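From: Samer Srour
To: floor-changes list
Subject: Re: Hand grippers at Grendovton, what happens to the bench shifts

Flora Hepburn wrote:
> Samer, people on second shift are asking whether the demonstration
> work replaces bench hours or gets added on top. Wissam was told one
> thing and Jihad another. Can you put it in writing?

Flora,

It replaces bench hours. Each person gives 20 hours a month to the hand grippers and comes off the bench for those hours at the same pay. The target for February is 600 demonstrations and we are at 162, so nobody needs to rush them.

What changes later is sorting. If the arm can do the picking, two of the four sorting spots go away and those people move to inspection. Ebenezer has the training schedule. I don't have an answer yet on the night premium for inspection and I won't guess at one.

Wissam asked what the work is like on the hands. You hold the gripper, close it on the piece, lift, set it down, and do it again. My wrist was sore after the first week. Jihad switches hands halfway, and I would do the same.
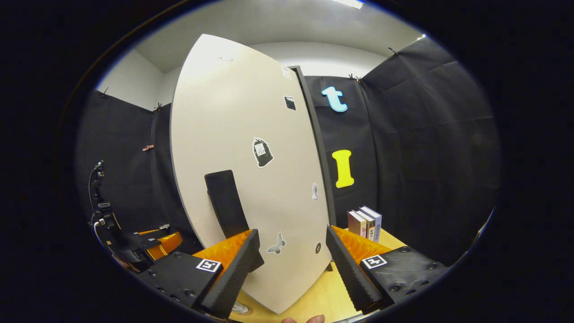
White oval board with stickers, between the orange finger pads. Table station, black curtains.

Small pieces are easier. If a board is awkward to hold, skip it and write it on the sheet.

Samer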